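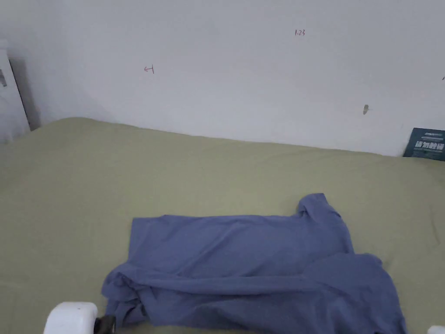

A short-sleeved blue T-shirt, partly folded, on a green bed.

4. Setting up a learner profile for a gifted child

Read this section before you type in any test scores. Nesaron will build a study plan from whatever you give it, and it will look just as sure of itself when the figures are poor.

4.1 Before you start

You will need the child's date of birth, a recent school report and some 33 minutes without interruptions. An IQ score is optional. Many parents enter one first, usually from a free website, and the plan then leaps ahead by several school years. Leave the box blank unless the score came from a full assessment done in person.

4.2 Creating the profile

1. Open Nesaron and choose Learners, then Add Learner.
2. Enter the child's first name and date of birth. Do not round the age up.
3. Under Starting Level, choose Find Out. The other choice, Parent Estimate, is there because people asked for it.
4. Let the child take the placement test alone. It has 18 questions in each subject and can be paused between subjects.
5. Press Save Profile. The first plan appears on the Home page.

Note: A high placement result in maths does not move the child up in reading or writing. You can link the subjects under Options, but we would leave them apart. Plenty of children who can do algebra at eight still write like eight-year-olds.

Caution: Do not repeat the placement test to get a better result. The question bank holds 500 items per subject, and a child with a good memory will start to meet old ones. After the second try the score mostly measures the memory.

4.3 Reading the Pace figure

The Pace figure compares your child's speed with that of other Nesaron users of the same age. It says nothing about children who don't use Nesaron. It is not a measure of genius, whatever the gold badge suggests - the badge can be turned off under Display.

1. Choose Reports, then Pace.
2. Set the period to one school term or longer. Weekly figures jump about too much to be of use.
3. Compare the figure with the Errors line underneath. A fast pace with rising errors usually means guessing.

4.4 Importing older records

Results from Kultville can be brought in as a file. Results from the Insaurralde puzzle tests cannot, as they are marked on a different scale. Ignore any website that offers to convert them.

1. Choose Records, then Import.
2. Select the file and check the name shown.
3. If error 1666 appears, the dates of birth do not match. Correct the profile and try again.

Families in the Irnstead school trial should skip 4.4. The school loads those records at the start of October.

Section last checked: Sunday, January 11, 2026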